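Skoledell Robotics Club - Frequently Asked Questions
Last updated Monday, January 3, 2022

Do I need to know how to program?
No. You need to be able to sit beside someone who is programming and say "are you sure?" at useful moments. Most people pick up enough Python by May to be asked the same thing.

What does the club do all year?
One task, over and over: the arm picks parts out of a metal bin and puts them where it was told. That's the Kindano Cup in a nutshell. If you were hoping for robots that fight, the Tustent club meets down the hall and has a larger budget for bandages.

How is the Kindano Cup scored?
Each team gets 20 minutes and three rounds. A clean pick is worth 6 points, a dropped part costs you two, and moving the bin ends the round. Our best score so far is 109. We have it written on the whiteboard and would like to stop looking at it.

Who runs it?
Larysa Levchenko teaches the programming side. Valentyna Kovalchuk looks after grippers, wiring and the sign-in sheet, and she does read the sign-in sheet.

How much does it cost?
$35 a term. This covers parts, tape and your share of whatever we bend.

Can I drive the arm on my first night?
You can watch it on your first night. After the safety session you can run it at slow speed with a trained member holding the stop button. Full speed comes later, and most people find they're in no hurry.

What should I wear?
Closed shoes, hair tied back, nothing dangly. The arm has plenty of cables of its own to get caught on things.

Do I have to come every week?
No, but if you vanish before the Cup and reappear for the pizza, it will be noticed.

Why are the parts in the corners such a pain?
A block out on the open floor of the bin can be approached from almost any side. A bar lying flat along a wall gives the fingers very little to get hold of, and the wall objects to being leaned on. We leave bars along the edges in practice for this reason. Pylypenko, our planning code, used to deal with them by choosing something else - the green block was a great favourite. 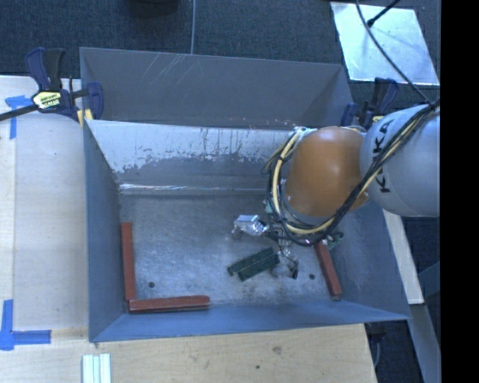

Still have a question?
Ask at the sign-in table before practice, or write to the club through the Skoledell office.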